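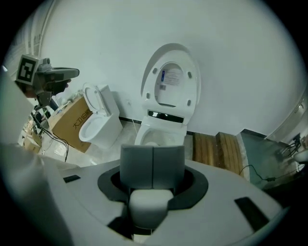 The man who runs the marina at Hallthorpe would rather I left his name out of this. He has spent long enough on the waterway to know how fast a remark travels downstream, and he has to buy his diesel from people he might otherwise be rude about.

We sat on upturned crates beside the fuel dock at seven in the morning, before the first boats wanted to leave. I had come to ask him about the Burkley Link, the canal that is supposed to join this stretch of river to the lakes at Pumphrey and bring, according to the brochure, a new season of visiting boats to every town along the way. The brochure is very handsome. I have read it twice and still can't find out how deep the thing will be.

"You won't find it," he said. "I asked at the meeting. They told me depth was a matter for the detailed phase. I said, it's a canal, the depth is the canal."

He has a transient dock with room for 15 boats, and last August he filled it on two nights. The people behind the Link say he should plan for 70 boats a week once it opens. I asked him whether he believed the figure.

"I believe somebody typed it," he said.

My own boat draws just under four feet, and I have gone aground in enough "improved" channels to have a personal interest. So I asked what he thought would happen to a boat like mine on the Link in a dry summer. He looked over at her for a while before he answered.

"You'd get to Burkley. There's a basin there, nice stone, somewhere to walk the dog. Past Burkley I wouldn't promise you anything. The feeder comes off a creek, and I've stepped over that creek in my shoes."

The promoters, when I wrote to them, replied that the water supply had been "fully modeled." I wrote back asking if I could see the model. That was in spring.

To be fair to the other side, the towns do want it. Every café between here and Pumphrey has the poster in the window, and the bakery in Hallthorpe has started selling a long iced bun called a Link. I had one. It was mostly air. The marina man doesn't blame the shopkeepers at all.

"They've been told boats are coming and boats have money," he said. "Some do. Most of the people who tie up here want a shower, a place to dump the holding tank and a loaf of bread, and then they're gone by ten. I like them. I was one of them. But you don't build a town on it."

He cruised for 20 years himself before taking the job, mostly in a steel boat he describes as "ugly and never any trouble," and he talks about other marinas the way some people talk about restaurants. He wants a dock that doesn't roll, and a hose that reaches. He doesn't care for the new booking app, Drarel, which all the marinas on the river have been urged to join and which wants a deposit before you know whether the wind will let you leave.

"The old way, you called up on the radio and I said yes or no. Now you pay, and you're late, and it's blowing, and you come anyway because you paid. That's how people get hurt."

I put it to him that he might just be a man who dislikes new things. Plenty of skippers on the dock had told me so, one of them while using the new electric pedestals, which work very well. He took this better than I expected.

"I asked for those pedestals," he said. "I wrote four letters for them. Give me new things that work and I'll paint them myself. What I don't like is being told a thing is good before it's been built."

A ketch called for fuel then, and he went to take her lines. She came in too fast, with a fender hanging where the dock wasn't, and he caught her bow without saying a word about it. When he came back he had lost the thread and so had I.

I asked whether he would take the first boat through, if they offered. There is talk of a parade with flags.

"I'd go in a canoe," he said. "I'd bring a stick with the feet marked on it."

We left a little after nine, with full tanks and a current that was supposed to be in our favor. We made poor time as far as the railroad bridge — the tide tables and I have never agreed about that bend — and anchored for lunch with eight feet under us, which I checked by lead line.

Recent posts
Two nights on the wall at Burkley
Why I still carry a paper chart
Pumphrey: pretty, shallow, expensive
Holding tanks, a short complaint

3 comments

riverrat_jo
We paid a Drarel deposit in June and the slip had a pontoon boat in it when we arrived. Still waiting for the refund. He's right about the creek too, my kids catch crawfish in it.

Slow Passage
I think you both go a bit hard on the Link. People said the same about the lock upstream and now it's busy all summer. Would like to see the depth though.

steelhull
What does he charge for a pump-out these days? Was free when we came through.

Get new posts by email. Enter your address and we will write when there is something to say. You can unsubscribe at any time.

This site uses cookies to remember your settings. Accept | Manage preferences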